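Ticket 2105: Shared calendar entries shift by one hour after import
Status: Closed
Product: Jenura Desk, calendar module
Site: Pledlow office
Opened by: Zuweira Amissah
Assigned to: Ekua Ofori
Also on ticket: Kwame Abugri, Ebenezer Frimpong, Eilif Solberg
Opened: 24 January 2018
Priority: Normal, raised to High on second report

Summary as entered by user

Room bookings imported from the old Drokine system show one hour late in Jenura Desk. A booking made for 10:00 appears at 11:00. Only some bookings are affected. Bookings typed directly into Jenura are correct. Two teams have already gone to the wrong room slot.

Environment

Server: Jenura Desk on the Pledlow application host, time zone set to Europe/London.
Import source: Drokine export, comma-separated, one file per room.
Import tool: the nightly import job, running under the service account.
Clients: mixed, mostly desktop client, some browser.

First response (Ekua Ofori)

Confirmed on my own client and in the browser, so this is not a display setting on the user's machine. Please do not correct entries by hand for now. A hand-corrected entry loses its import reference and the next nightly run will create it again next to the corrected one.

I need the following from the reporter:

The name of one room where the fault shows.
One booking that is wrong and one that is right, both imported.
Whether the wrong booking is a single booking or part of a repeating series.

Reply (Zuweira Amissah)

Room is Appiah, ground floor. Wrong: the weekly stock meeting, should be 10:00, shows 11:00. Right: supplier visit, 14:00, shows 14:00. The stock meeting repeats every week. The supplier visit is a single booking. I have not looked at the other rooms in detail but the people in the room next door have the same complaint.

Note (Ekua Ofori)

Pulled the export file for Appiah. The supplier visit has a start time followed by the letter Z, so it is stored as UTC. The stock meeting has a start time with no letter and no zone after it. The start time in the file for the stock meeting is 10:00, so the source data holds the figure the user expects. The shift is being added during or after import.

Checked three more repeating series in the same file. All of them have no zone on the start time and all of them show one hour late. Every single booking in the file has the Z and is correct.

Working theory: the import treats a time with no zone as something other than London time.

Steps tried

Step 1. Restarted the calendar service. No change.

Step 2. Cleared the client cache on the reporter's machine and signed in again. No change, as expected given that the browser view was wrong as well.

Step 3. Compared the time zone on the application host with the time zone on the database host. Both read Europe/London. Both clocks agree with the network time source.

Step 4. Exported one affected series back out of Jenura. The start time comes out as 10:00Z with a display zone of Europe/Paris on the series record. On a single booking the display zone field is empty.

Step 4 explains the hour. In winter 10:00 UTC is 11:00 in Paris. The series is being stored at the correct moment and then shown in the wrong zone.

Query to Kwame Abugri

Where does the import job take its default zone for a series? I can find no such setting on the administration page. The site default there reads London.

Reply (Kwame Abugri)

The administration page setting applies to bookings made in the client. The import job reads its own settings file, in the job folder. There is a line called series_zone. If the line is missing the job falls back to the zone of the service account profile. Please send me both.

Note (Ekua Ofori)

There is no series_zone line in the settings file. The service account profile has its zone set to Paris. The profile was copied from the account used at the other site when the job was first set up. The job has only been handling series since the Drokine import was switched on, so the setting had no effect before that. 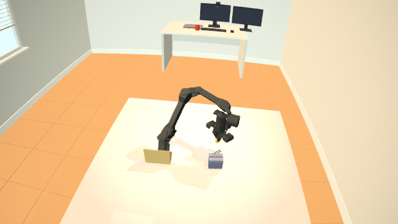 2 minutes left to read

Second report (Ebenezer Frimpong)

Adding to this ticket as advised by the desk. We have the same one-hour shift in our own room calendar but ours also has duplicates. Some weekly meetings appear at both 10:00 and 11:00. Reminders go out for both. Could this be looked at soon, as the February bookings are being filled in now and people are picking slots from what they see on screen.

Note (Ekua Ofori)

Priority raised to High. The duplicates are the result of hand correction. The 10:00 entry is the user's own corrected copy. The 11:00 entry is the import job putting back the series it could no longer find. Both come from the same fault and I will keep them on one ticket.

Proposed fix (Kwame Abugri)

Do the following in this order.

1. Stop the nightly import job. Disable the schedule as well as stopping the current run.
2. Take a backup of the calendar tables.
3. Add this line to the import settings file: series_zone=Europe/London
4. Change the service account profile to London. The line in step 3 takes priority, but the profile should match it.
5. Run the import by hand for one room with the test switch on. The test switch writes a report and makes no changes.
6. Read the report. Each affected series should be listed as "zone changed" with no change to the stored start.
7. Run the import by hand for the same room with the test switch off.
8. Check the room in the client and in the browser.
9. If correct, run for the remaining rooms.

Do not delete the series and import them again. That would send a cancellation and a fresh invitation to every person on every meeting.

Result of test run (Ekua Ofori)

Steps 1 to 5 done. The report for Appiah lists 95 series. All but 3 are marked "zone changed". The other three are marked "skipped, record locked".

The locked records are series that had been opened for editing in the desktop client and never saved or closed. The lock is held by the client session and does not expire until the user signs out.

Asked the users concerned to close the client. Two locks cleared at once. The third belongs to Eilif Solberg, whose client was left signed in at his desk while he is working from another site.

Reply (Eilif Solberg)

I am signed in on the laptop here and did not know the desk machine was still holding anything. Nothing in that edit needs to be kept. Please end the session from your side.

Note (Ekua Ofori)

Session ended from the administration page under Sessions, End selected. Lock cleared. Ran the test again and every series in Appiah is now marked "zone changed".

Ran the import for Appiah with the test switch off. The stock meeting shows at 10:00 in both client and browser. The supplier visit has not moved. No invitations or cancellations were sent, checked against the outgoing mail log for the service account.

Ran the remaining rooms. Run time was nearly two hours, most of it spent on the large conference room, where several series have a long history of changed dates.

Duplicates

The import does not remove the hand-corrected copies. They have no import reference and the job cannot see them. To find them, use Search, Advanced, and set:

Type: series
Import reference: is empty
Created: on or after the date the Drokine import was switched on

The result also includes series that users have made in Jenura in the normal way, so the list cannot be deleted as it stands. Compare each entry with the imported series in the same room at the same time. Where title and organiser are the same, remove the copy with no import reference. Turn off "notify attendees" in the delete window first. The box is ticked by default and goes back to ticked each time the window is opened.

Ebenezer Frimpong has been given the list for his rooms and has agreed to mark which entries are copies. The desk will do the deleting.

Question from reporter (Zuweira Amissah)

Will this happen again when the clocks change?

Reply (Kwame Abugri)

No. With the zone stored as Europe/London the series will stay at 10:00 local time all year. With a fixed offset in that field, such as +00:00, it would move by an hour in the spring. Please do not replace the zone name with an offset in the settings file, even though the job will accept one.

Single bookings from Drokine are stored as UTC and were exported with the correct offset for their own date. I checked a sample of summer bookings and they are correct.

Follow-up (Ekua Ofori)

Marked copies removed from Ebenezer's rooms. One entry was marked in error: a weekly handover with the same title and organiser as the imported series but in a different week pattern. Restored from the recycle list before the nightly run. The search does not show the week pattern in the results table, and it has to be added through Columns, Repeat rule.

Nightly schedule switched back on. First scheduled run finished without errors and created no new series. Second run the same.

Changes made

Import settings file: series_zone line added, value Europe/London.
Service account profile: zone changed from Paris to London.
Desk notes: hand correction of imported bookings now listed under "do not do", with a pointer to this ticket.
Calendar tables: backup from before the change held in the usual place.

Outstanding

The settings file supplied with the import job does not contain the series_zone line, and the fallback to the account profile is not written in the setup guide. Kwame to raise a request for both.

Locks from idle desktop sessions have no time limit. Separate ticket to be opened by the desk. Not a cause of this fault but it will hold up any later bulk change.

Confirmation (Zuweira Amissah)

Checked Appiah and the room next door against the printed list on the doors. All times match. Happy for this to be closed.

Closed by Ekua Ofori. Cause code: configuration. Linked tickets: none.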